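Reports > Grants > Nanlow relayer > Progress report 2

Nanlow: open order relayer, progress report for the second grant period

Prepared by Ladan Taheri for the Arrieta grants desk

Dear Iqra Butt,

This report covers the work since our first report in February. You asked us to keep it shorter than the last one and to put the problems near the front, so I begin with them.

Problems and delays

The matching service is three weeks behind the plan. When we wrote the proposal, we expected that orders could be kept in one simple table and read in the sequence they arrived. This was fine on the test network. When Lestdale connected their trading bot, it sent and cancelled orders much faster than a human trader would, and our table was locked for long moments. Matěj Brabec rewrote this part so that cancelled orders are put aside and cleaned later. The slowest requests went from 884 milliseconds down to 40, measured on the same server with the same load.

The second problem was signatures. Some hardware wallets sign the order message with a different prefix, and our service refused those orders as invalid. The error message only said "bad order", so the users could not know what to correct. We now accept both prefixes, and the error names the field which failed.

We also had one outage, in the early morning, when the node provider changed its limits without a notice to us. No funds were at risk, as the relayer never holds tokens — it only keeps signed orders. We have added a second provider and the service changes over by itself when the first one stops answering.
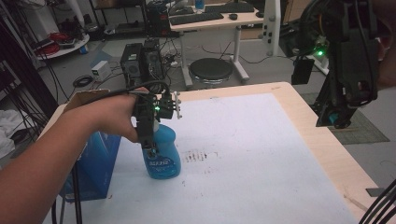 Jui-lin Siu: I would still like to see the changeover tested with both providers slow, and not only with one of them dead. A slow node is the more usual case for us at Zernetstead, and from the trader's side it looks the same as an outage.

We agree with this remark and have put the test in the work for the next period. Jui-lin also asked for a public status page. It is not in the budget, but a plain one can be made in a day or two and we will do it.

What is finished

The public order book API is open and documented. More than 800 orders were posted through it in this period, most of them by three market makers and the rest by single users. Of the 14 milestones in the agreement, we consider nine complete, and the evidence for each is in the shared folder under the same number as in the agreement.

The fee module is also complete. A relayer operator can set a flat fee, a percentage or no fee at all, and the trader sees the amount before signing. We had a long discussion about rounding. In the end we round always in favour of the trader, which costs the operator almost nothing and is easier to explain.

Jozefína Havlíček finished the first version of the wallet guide. It is written for people who have used an exchange but never signed an order themselves. Two readers from Lestdale tried it and both stopped at the step about token allowances, so she is now rewriting this chapter with smaller steps.

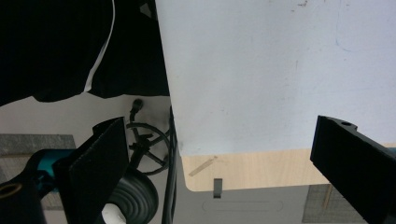

Lower side of the white panel, with the plywood edge.

Spending

Spending is a little below the plan. The outside security review has not started, and its cost moves to the next period. We ask to keep this amount in the same budget line. Server costs were higher than expected while we were running the old and the new matching service side by side, but the old one is now switched off.

Next period

The security review is the main item. The reviewers asked for a code freeze before they begin, and Matěj will hold back the partial fill feature until they are finished. I know that Zernetstead was waiting for partial fills, and I have written to them separately.

After the review we want to move the relayer to the main network with a low limit per order, and raise the limit step by step. I would like to agree with you on the first limit before we announce anything. Could you please tell me if you prefer to decide this by email or in a short call? Mornings are better for our side.

We also need your written approval to change milestone 11 from a desktop application to a web page. The reasons are in the shared folder, in the file with the same number.

With kind regards,
Ladan Taheri
for the Nanlow team

Contact the grants desk | © Arrieta | Back to top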